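4. Finger comparison on the hand-held tool

Two sets of fingers were compared on the same hand-held gripper body. Set A is the rigid Wernico pair supplied with the tool. Set B is the soft ridged pair cast to the Kaushik pattern, fixed to the same mounting plates. Camera, controller firmware and logging rate were left unchanged between sets.

Each set was used for 50 grasps per object, with the object at rest on a table. A grasp was scored as held if the object stayed between the fingers during a lift and a slow quarter turn. Closing force was limited in the Jurkine controller to setting 31 for both sets. The cycle timeout was 2000 ms, and the hold before scoring was 600 ms.
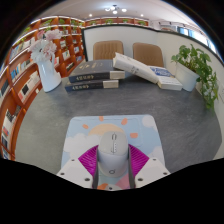
Figure 6. Set B closed on the mouse, gripped from both sides.

The mouse was the hardest object for Set A. Its sides are rounded, so the rigid fingers touched along a short line and the body tended to rotate when lifted. Set B bent to follow the sides and the rotation was small. Books gave the opposite result. With a thick hardcover the soft fingers sagged under the load, and the spine dropped before the quarter turn was finished.

Two problems affected the Set B data. The left finger worked loose on its plate during the February sessions, and those runs were repeated after the screws were tightened. Dust also collected in the grooves, which had to be wiped between objects.

Wear was not measured. The Grekley force sensor arrived too late to be fitted, so grip force is reported as a controller setting only. Raw logs for both sets are in Appendix C.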